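Sat 5 April
By Haf Prosser

The van from Kerkau came up the lane at nine, and by ten the folding unit was on the long bench in the back room of the Mistthorpe Laundry, bolted down and plugged in. Riaan Motaung read the first page of the trial agreement twice while the fitter packed away his tools.

The terms were simple enough. The laundry would have the unit for 21 days. At the end of that it could go back at no charge, or Riaan could keep it for 1,925 down and a monthly rate that was written in smaller print. Support calls were included. Damage to garments was covered up to a limit, provided the garment was on the list.

He turned to the list. Towels, pillowcases, T-shirts, aprons, team shirts. Nothing with buttons.

"What happens if it gets something with buttons?" he asked.

"It'll try," the fitter said. "It just won't be covered."

The fitter's name was Kramer. He showed Riaan the start key, the stop key and the tablet, and he laid out a pillowcase and stood back. The arms took eleven tries at it over the morning, or that was how it felt to Riaan, who was ironing at the time and kept looking over. Kramer changed something on the tablet and the next pillowcase went better. Then he signed the sheet, had Riaan sign it, and drove off to his next job.

Riaan's wife had died in November. Since then he had done the folding himself, in the evenings, with the radio on. She had been fast. He was not, and the orders had backed up until the shelves by the door were full and people had started asking politely when they might come by. His daughter had found the Kerkau offer and filled in the form for him. He had only said that he would look at it.

On the second day he gave the unit towels, and it got through a basket before lunch. The folds were a little wide. He refolded the first few to the width he liked, and then he left the rest as they were.

On the third day he gave it the shirts from the Brellach football club. There were 39 of them, red with white trim, and they had to be ready by Friday evening for the Saturday game. He had put them off because they were slippery to stack and the collars never sat right. He spread the first one on the gray surface, pressed start and pulled up a stool.

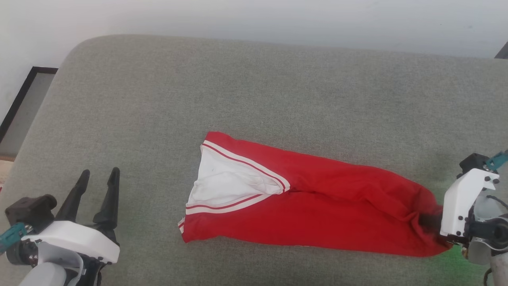 The right arm holding one end of a red shirt, with the left arm open at the other.

It was slow work to watch. He had thought a machine would do it in one sweep, the way the demonstration on the tablet showed, but the real thing went in small moves and long waits. The cloth rose in ridges where the gripper had it. Riaan caught himself leaning forward with his own hands out, as he used to when his daughter was learning to ride a bicycle. He put them back on his knees.

When the arms went still he picked up the shirt and looked it over. One sleeve had been folded in crooked. The collar was flat. He set it on the shelf.

The second shirt was worse, and he had to shake it out and start again. The third was fine. By the sixth he had stopped checking each one and gone back to the press, where he could hear the motors without having to see them. It was an even sort of noise. He had left the radio off so he could listen for trouble, and for a good part of the afternoon he forgot to turn it on.

At four the unit stopped by itself and the tablet asked for help. A sleeve had gone under the body of the shirt and it could not find the edge. Riaan reached in, pulled the sleeve free and pressed the key to go on. It happened 2 more times before closing. He wrote each one down on the sheet Kramer had left, under "Interruptions," with the time beside it.

His daughter called that evening.

"Well?" she said. "Is it any good?"

"It's slower than your mother."

"Everyone was slower than Mom."

"It's slower than me, too," he said. "But I got the sheets pressed while it was going. All of the hotel's sheets."

"So you'll keep it?"

He looked through to the back room. The shirts were stacked on the shelf, not quite square, with the last few still in the basket for the morning. He told her there were eighteen days left and that he wanted to see how it did with aprons. Then he asked how she was sleeping, and she told him, and they stayed on the phone until his supper was cold.

In the morning he came down early, spread a shirt on the bench and pressed start before he had taken off his coat.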